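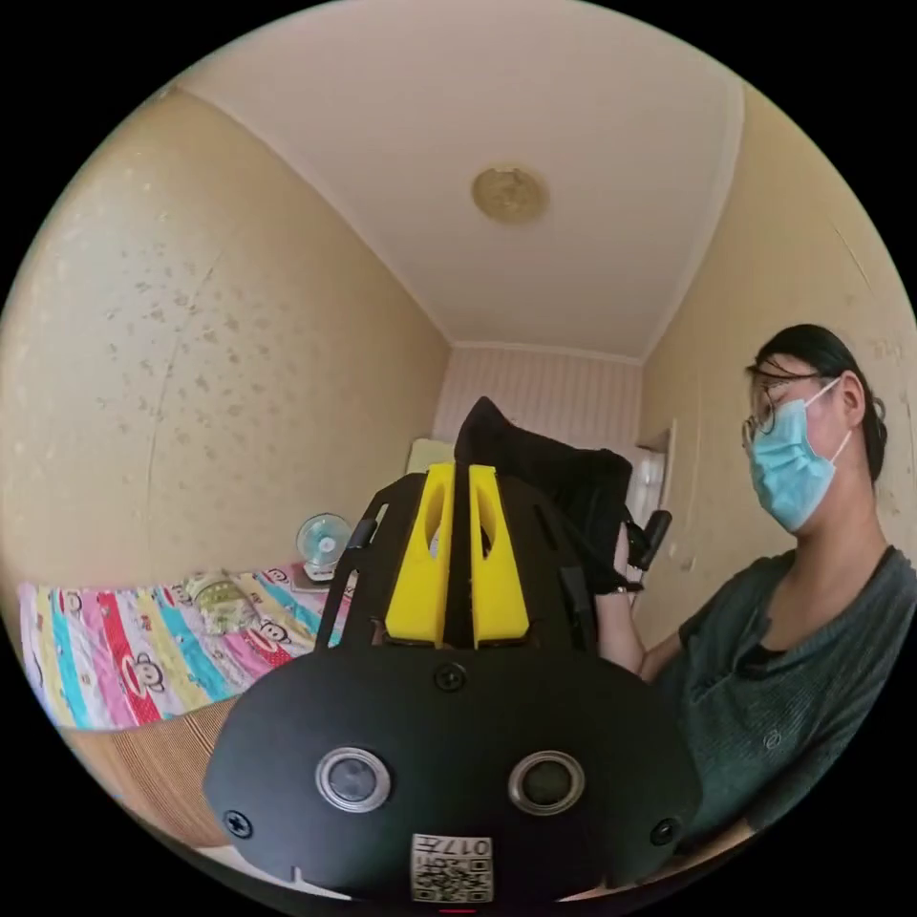
Plinwood Folding Workbench: two stars

I held out on buying a folding bench for years. My feeling was that anything that folds flat will also fold when you lean on it. Then Candela Quintana wrote in her newsletter that the Plinwood had changed her mind, so in April I paid full price for one. It has been in my garage for 3 months.

Setup is quick, I'll give them that. The legs drop, the braces click, and you're done in under a minute. Plinwood says the bench holds 300 pounds. Maybe it does, if the weight sits dead center and stays still. Mine took a stack of paving stones without complaint. Then I tried to plane the edge of a door on it and the whole thing walked across the floor.

The clamps are the selling point, and I don't get it. The jaws close unevenly, so a narrow board gets pinched at one end and rattles at the other. You can fix this by turning the cranks separately, a little left, a little right, back to the left. After a week I went back to my old Gastow bar clamps and used the Plinwood as a table.

The top is marked in inches along the front edge. The marks are printed on and mine had started to rub off by the second project, a plain bookshelf. I also checked them against a steel rule and they were off by enough to matter.

What I liked: it's light, it hangs on a wall hook, and the height is right for me at 61 inches of reach, shoulder to floor in work boots. My neighbor Parviz Naseri is taller and says it kills his back. There is no height adjustment.

I wrote to customer service about the crooked jaws. The reply told me to tighten the cranks evenly. I wrote again and got the same reply.

The Valtier bench costs more and weighs a lot more, but I used one at a friend's place and it stayed put through an afternoon of sawing. If you only need a spot to set paint cans or sort screws, the Plinwood is fine, and so is a card table. Mine goes up for sale once I find the hook it came with.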